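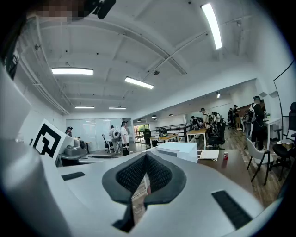

Trandville Seed Library, monthly meeting, February 7, 2018. Benedita Valente opened at the usual time and got straight to the seed packets, which everyone was eager to talk about. The new design is lovely (thank you to the Loureiro print shop for the proofs!) but the small brown lettering is very hard to read in the potting shed. Jaime Magalhães wants something bold enough to read from across the room, like the black-and-white square marker on its white board, with big blocky shapes and no fuss. Agreed: plain black print on white for the front of every packet, with the pretty drawing moved to the back.

Minutes of the last meeting
Approved with one fix. The squash that won the tasting was Jarnulberg, and the minutes had it down as Gusum. Apologies to everyone who has already planned a bed around the wrong one.

Bean returns
Wonderful news here. Members brought back 60 envelopes of saved beans, our best winter ever. Benedita has sorted the pole beans from the bush beans and would love help with the ones marked only "beans, good." Please, please write the variety and the year on your envelope, even if you think you'll remember.

Germination tests
Jaime ran the older lettuce and onion seed on damp paper towels at home. The lettuce came up beautifully. The onions did poorly, and we'll stop lending them and order fresh. He passed the towels around and there was a good deal of oohing over the roots on the Gusum peas. Tests on the peppers continue, and he asks that we leave the heat mat set where it is.
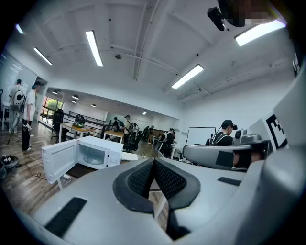 Jaime also offered to write up his method as a one-page handout. Several people said yes before he had finished the sentence. He'll bring a draft next time and would like comments on the part about how damp is damp enough.

Lending limits
We talked this one over for a good while. At present a member may take up to 14 packets a season. Benedita suggested a lower limit for tomatoes only, as they always go first. Agreed: 3 tomato packets each until the end of planting season, then open to all.

June plant swap
The church lawn is ours again! We need 2 more folding tables and a better sign by the road. Seedlings should be labeled and in pots you don't need back. A late start was suggested so people can water at home first, and that will be settled next month.

Other business
The label maker is out of tape. A member asked whether we take flower seed, and the answer is yes, with joy, especially zinnias.

Actions
Benedita: new packet fronts to the printer, order onion seed.
Jaime: handout draft, pepper results, label tape.
All: look in your sheds for folding tables.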